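4.2 Bowls, stacks and the family table

We had not planned to write about bowls at all. When the two of us began visiting homes in Dorkdale, our attention was on meals and on who sat where, and the dishes came into our notes only sideways, in remarks made while somebody was laying or clearing. By the end of the 23 household visits, though, bowls had turned up in so many conversations that it seemed a little ungrateful to leave them out, and so we give them this short section of their own.

Most families kept their everyday plastic bowls nested, and a good many left the stack standing on the table between meals (see Figure 2). Color mattered a great deal to the people we talked with, far more than size did.

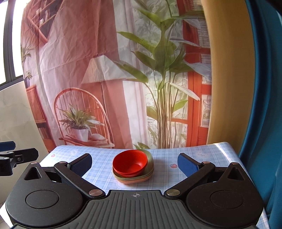

Figure 2. Nested plastic bowls in red-orange, olive green and peach-orange on a light blue plaid tablecloth with cartoon bear prints.

Myung-ja Ha, a grandmother of four, told us that each child had claimed a color years ago and that she still hears about it if she hands out the wrong one. Amirul Hartono remembered much the same quarrels from his own childhood in Fikville, and laughed as he told us about them. Tablecloths drew fond remarks too, particularly the ones with animals or hearts on them, which several parents had meant to replace once the children were older and somehow never did. We return to these cloths in Section 4.3.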